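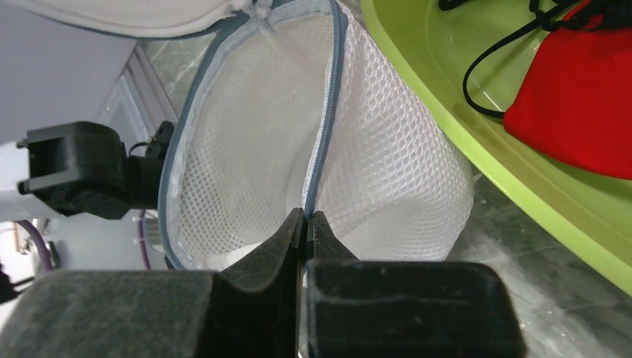
Chathurika Wijesinghe asked for the mesh laundry bags to be taken up first, ahead of the usual order. In her view they should stop going out loose with the bedding and be treated as part of the travel kit, zipped shut before they are put away. The meeting agreed to change the order.

Stellau House
Housekeeping and Guest Supplies Meeting
Minutes

Chair: Fletcher Wihongi
Notes: Chathurika Wijesinghe
Also present: day staff, evening staff, front desk
Apologies: laundry room

Laundry bags

Guests on longer stays use the mesh bags for socks and underwear, and the bags come back in all kinds of shapes. Some are returned inside out. A few have gone through the dryer on high and the binding has pulled. Evening staff said the zipper is the part that fails first, mostly when a thread from the netting gets caught in it and someone keeps pulling.

Agreed that each bag is checked along the whole zipper when it comes back. A bag with a stuck zipper goes on the mending hook and does not go out again until it has been looked at. A bag with a torn seam is thrown out. Bags are to be washed with the towels on warm and hung up to dry.

Fletcher asked if the bags should be labeled with room names. Front desk was against it, as rooms change and the labels would have to be redone. Left as it is.

Minutes of the last meeting

Accepted with one correction. The sample shelf is in the hallway at Gelerberg, our other building, and was wrongly put down as being upstairs here.

Matters carried over

The linen closet door still sticks. Fletcher has planed the bottom edge once and will do it again.

The order with Jaunzems for pillow protectors has been confirmed. Delivery is to the side entrance. Front desk will sign for it and leave the packing slip in the tray.

The lamp in the folding room has been replaced.

Travel kit bins

Most of the meeting was spent on this. Front desk keeps small items for guests to borrow or ask for: sleep masks, drawstring bags, the laundry bags and similar soft things. They have been kept in drawers, in a box under the desk and on top of the printer, and the evening staff cannot find what they need without calling someone.

The proposal was to move everything soft into the green plastic bins and to keep cables, adapters and anything with a battery out of them. Day staff supported this. The bins wipe clean, and with their rounded corners they are easier to get dust out of than the old box.

It was pointed out that cords are the main nuisance. The strings of a drawstring bag work their way around everything else, and pulling out one item brings up three more. 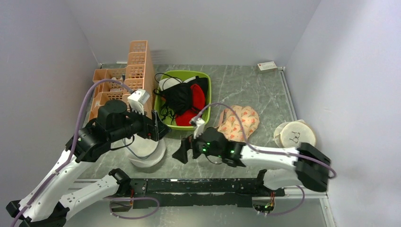

Evening staff suggested pulling each bag closed, tucking the strings inside and laying the bag down flat. Day staff had tried this and found it held up well enough if the bags were not put in last. Agreed to try it in both buildings.

There was some talk about dividers. Chathurika had priced a set from Vokard and thought them too stiff for the bins, and they would have to come out every time the floor of the bin was wiped. Fletcher preferred to see how the tucked strings do before any money is spent. No order to be placed for now.

Agreed:
Bags go in the bin closed, strings tucked in.
Straps on sleep masks are wrapped around the middle of the mask.
White items are folded together and kept at one end.
Nothing damp goes in.
The bin is emptied completely before it is wiped, not shifted from side to side.

Day staff asked who does the wiping. It was settled that whoever opens up at the front desk does it on the first morning of the month and initials the sheet.

Sorting by color was raised and dropped. Guests do not ask for things by color, and the black items would still end up in a heap.

Sleep masks

The padded masks are popular and come back more often than the thin ones did. The question was how to clean them. Laundry room sent a note saying that the padding stays wet for a long time after a machine wash and that the elastic goes slack. Their advice was to hand wash in cool water with a little mild soap, press between towels and leave on the rack overnight.

Front desk asked whether masks should be given away instead of lent. Chathurika said the cost last May came to more than the soap and shampoo together, and she would not want to repeat that. Fletcher thought a guest with an early flight could be allowed to keep one if they ask. This was accepted, to be noted in the desk book each time.

A returned mask is treated as used, even when the guest says it was not worn. It goes to laundry first and then back in the bin.

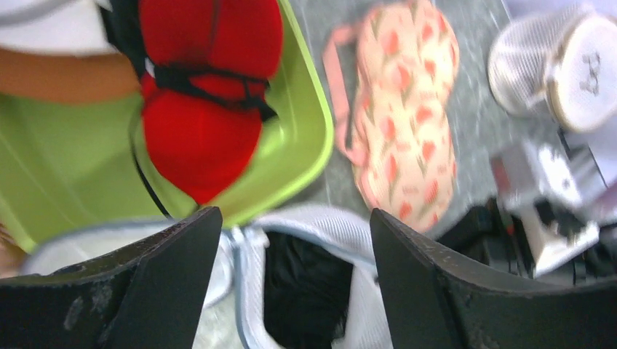
Page last changed: 2024-12-02 (sleep masks section, washing advice added)

Strap wrapping was gone over again, as two people had been doing it differently. One had been folding the mask in half and looping the strap around the outside, which leaves a crease in the padding. The mask is to be left open at full length with the strap brought around the narrow part. It does not have to be neat. The tag can stay on.

Masks with a strap that no longer springs back are to be taken out and put in the envelope in the top drawer. Fletcher will see if the elastic can be replaced.

Stock count

The count was read out by front desk. There are 11 mesh laundry bags fit for use and 3 waiting for mending. Drawstring bags stand at over 30 across both buildings, which everyone felt was plenty. No more are to be ordered this winter. Masks were not counted because part of the stock was at the laundry, and the figure will be given next time.

Unclaimed items

A brown knit hat and a pair of reading glasses have been at the desk since the fall. Front desk will write to the guests once more. If there is no answer they go to the thrift store with the next load.

Any other business

The label printer is out of tape. Handwritten labels are fine until the new roll comes.

Evening staff asked for a hook near the sink for the cleaning cloths. Fletcher to put one up when he does the closet door.

To do

Fletcher: closet door, hook, mask elastic
Chathurika: copy of the bin rules for Gelerberg, note to laundry about the warm wash
Front desk: mask count, letters about unclaimed items, printer tape
Day staff: empty the box under the desk and return it to the storeroom

Next meeting in the folding room, after the monthly linen delivery.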